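Grekell Candle Bench - Set-Up Guide
Section 3: Getting the bench ready, first pour

Revised 17th June, R. Rowlands. Replaces the old yellow sheet. If you still have the yellow sheet bin it, the wax weights on it are wrong.

Read Section 2 (ventilation, fire blanket, where the shutoff is) first. If you skipped it go back now.

3.1 Before you plug anything in

1. Open the window over the sink. Fan on low. High blows across the jars and you get lopsided tops.

2. Long hair tied, sleeves up, closed shoes. Apron from the hook, the heavy ones not the thin blue ones.

3. Clear the pouring shelf. Wipe down, dry it. Check the shelf is level both ways with the little spirit level in the drawer. Feet screw in and out by hand. Quarter turn at a time.

4. Lay kraft paper on the pouring shelf, shiny side down. Tape the corners. Not newspaper, the ink comes off on the jar bases.

5. Green button: leave a hand's width clear on all sides of the housing. Nothing stacked against it, nothing resting on the cap. Keep wax away from it.

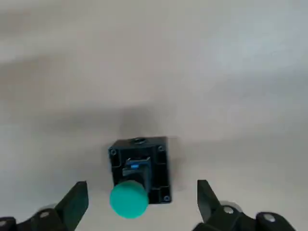
6. Plug in the melter. Wall socket only, no extension leads. Light on the base comes on. If it doesn't, try the reset on the back once. Once only. Still nothing, stop and tell Sioned Mathias.

CAUTION: Never leave the melter on and walk off. Not for the phone, not for the door. Switch it off, then go.

3.2 Jars and wicks

1. Jars out of the box, rinse, dry completley. A drop of water in the bottom will spit when the wax goes in.

2. Look each jar over in the light. Chips, cracks, bubbles in the glass = reject box. Don't argue with yourself over a small one.

3. Stand the jars on the kraft paper, two fingers apart. They need air between them to cool evenly.

4. Stick a wick tab to the base of each wick. Press to the center of the jar with the wick tube. Hold while you count to ten.

5. Bar across the top, wick through the slot, pull straight. Snug but not tight. Too tight and the tab lifts.

6. Warm the jars. Low oven or the heat mat, either is fine. They should feel warm to the hand, not hot.

Note: wick sizes are on the card inside the Vundley wick box. Go by the inside width of the jar at the top, not the outside. Rhun's handwritten card is for the old tapered jars, ignore unless you're using those.

3.3 Scale

1. Scale on a hard flat surface. Not on the kraft paper, not on a towel. Move it away from the fan.

2. Switch on with nothing on the platform. Wait for zero. If the numbers wander, something is touching it or there's a draft.

3. Set to grams. All weights in this guide are grams. Ounces will ruin the batch.

4. Check with the brass test weight from the drawer. More than one gram out, change the battery and try again. Still out, don't use it.

5. Prydderch pitcher on, press tare, back to zero. Don't press tare again until the wax is in and you've written the weight down.

6. Wax flakes in with the scoop until you reach 400 g. A standard batch. Go slow at the end, the flakes come out in clumps.

7. Write it in the batch book. Weight, wax lot number, your initials. Now, not later.
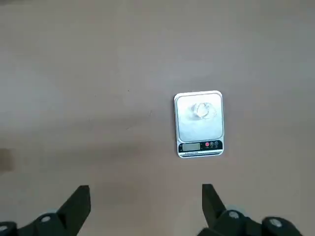 Fig. 2. Digital kitchen scale on the table.

Wipe the scale with a damp cloth when you finish. Never under the tap. Set wax comes off with the plastic scraper, metal one scratches.

CAUTION: Do not put a hot pitcher on the scale. Use the cork mat in between and tare with the mat on.

3.4 Melting

1. Water in the melter up to the lower line. Pitcher in, handle out to the side where you won't catch it.

2. Dial to medium. Leave it alone. Stir now and then with the long spoon, along the bottom.

3. Thermometer in the wax, not touching the pitcher wall. Touching gives you a high reading.

4. At 70 °C and all flakes gone, heat off. If it overshoots, take the pitcher out and let it come down. Don't add cold wax to cool it.

5. Top up the water if it drops below the line. Small splash at a time, down the side. No water in the wax. Ever.

Note: the pitcher holds 650 ml. Tempting to do a double batch. Don't, it slops when you lift it.

CAUTION: If wax smokes, heat off, lid on, stand back. Wax fire = lid or blanket. NEVER WATER.

3.5 Fragrance and color

1. Weigh fragrance into a small glass, not plastic. Some of the oils eat plastic. Amount is on the recipe card for the scent you're making. Card first, nose second.

2. Dye chips go in before fragrance. Shave them with a knife on the board. Whole chips leave streaks.

3. Add fragrance off the heat. Stir gently for two minutes by the clock. Fast stirring puts air in and you get pits.

4. Test the color with a drip on white paper. Let it set before you judge it. Liquid wax always looks darker.

5. Cap the bottle straight away. Cevance bottles have the child lock, push down and turn.

Note: gloves for cinnamon and clove. Both bad on skin. If you get some on you, soap and water, plenty of it.

3.6 Pouring

1. Wait until the wax reaches the pour temperature on the recipe card. It's lower than the melting temperature. Most first-timers pour too hot.

2. Dry the outside of the pitcher. Water running down onto the jars is the usual mistake.

3. Pour slow, close to the glass, away from the wick. Stop at the shoulder of the jar. Keep a little back in the pitcher for top-ups.

4. Straighten any wick that drifted. Once only, then hands off.

5. Don't move the jars until the tops are solid and the glass is cool. Overnight is best.

6. Sink holes around the wick: poke with a skewer, warm the leftover wax, top up just to cover.

3.7 Shutting down

1. Melter off at the base, then at the wall. Let the water cool before emptying.

2. Paper towel round the inside of the pitcher while it's still warm. Then hot soapy water. No wax down the sink, Annatjie Mthembu had to have the trap out in September and it was solid.

3. Waxy towels in the metal bin with the lid. Not the recycling.

4. Label the jars on the base: scent, batch number, date poured. Labels are in drawer 2, printer instructions are in Section 5.

5. Leave to cure on the back shelf, lids off the first night, lids on after. Recipe card gives the cure time. Don't test burn early, the result means nothing.

6. Window shut, fan off, lock up.

Spares: wicks, tabs and test weights from Alun Bowen, stores, extension 312. Give him the part nunber off the box, not "the small ones".

Next: Section 4, Test burns and record sheet.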